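Dasten Two-Arm Table Cell: Set-up and Operating Guide

Section 6. Preparing the table and working safely with two arms

This section is for the person who prepares the table and for the person who runs the arms. Please read it completely before the first session, also if you know the older Ika cell. Some rules are different.

6.1 Before you switch on

1. Check that the emergency stop button is released and that you can reach it from your chair without standing up.

2. Wipe the tabletop with a dry cloth. Do not use spray cleaner near the arms.

3. Check the screws on both gripper bodies with the small key from the tool bag. Tighten by hand only. If a screw turns freely, do not run the arm. Put the yellow card on it and inform the person responsible for the cell.

4. Look at the finger pads. A pad with a tear or a loose corner must be changed before the session.

Note: Pads are changed always in pairs. A new pad against an old pad will hold the object crooked.

6.2 Placing the objects

5. Take the objects of the task from the shelf and compare them with the task sheet. For the sheet "fruit and basket" you need the wicker basket and one banana, and no other thing on the table.

6. Place the basket left of the center, with the long side parallel to the far edge of the table. A small angle is permitted. The basket must be empty at the start.

7. Place the banana on the right side, with the stem end to the left. Both grippers have to be open and empty when your hands are over the table.

8. Guide the gripper cable so that it lies flat and does not pass under any object. The cable may run between the basket and the fruit. 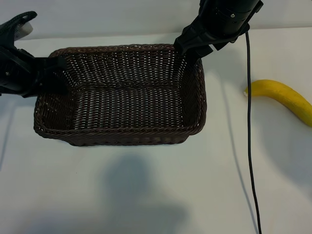

Caution: Basket rims are the most frequent place for a pinched finger. When a jaw is near the rim, do not hold the basket with your hand to "help" the arm. Press Pause first, wait for the tone, and then move the basket.

Caution: Wicker is not a hard material. If the jaws push on the braid with too much force, strands can break and leave sharp ends. The force limit for woven objects is level 6 in the Plulness control program. Do not set it higher, even if the object slips.

6.3 Rules during the session

9. One person runs the arms and one person watches. The watcher has no other task and does not use a telephone.

10. The watcher says "hands out" loudly and the operator repeats it. Only after this the operator may press Start.

11. Both arms may work at the basket in the same time only when they come from different ends. Crossing one arm over the other is not allowed in this cell.

12. Keep the speed at 234 on the speed scale for all tasks with two arms. The value 496 is for calibration without objects. If the display shows error 278, the two arms are too close; release both handles and go back to step 7.

13. Before you send an arm across the table, check where its cable lies. A cable which comes near to an object can pull it or turn it. Stop and lay the cable again if the distance is less than the width of your hand and the arm must travel to that side.

14. At a pause, raise the right gripper until it is clear of the basket rim. Move the left gripper out toward its own side. Leave the jaws of both open.
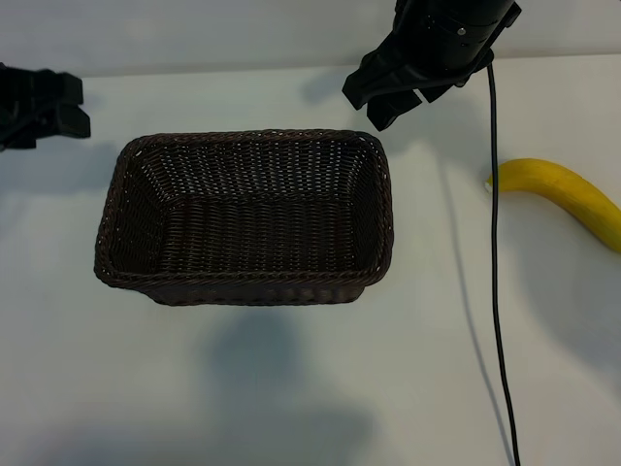
6.4 After the session

15. Bring both arms to the rest position and press Stop. Wait until the lamp is off.

16. Put the basket back on the shelf with the opening up. Run a cotton glove along the rim; where the glove catches, there is a broken strand. Such a basket is not used again.

17. Fruit is changed when the peel becomes soft. Do not eat fruit which was used in the cell.

18. Write the session in the log book: names of operator and watcher, task sheet, every pause and every error number. Also write the pauses which had no consequence.

Note: The pause rules in 6.3 were revised in April by Amparo Ticona after the trial at the Villaseñor site. Printed copies without step 14 must be replaced. Questions about the force levels go to Kwaku Asante.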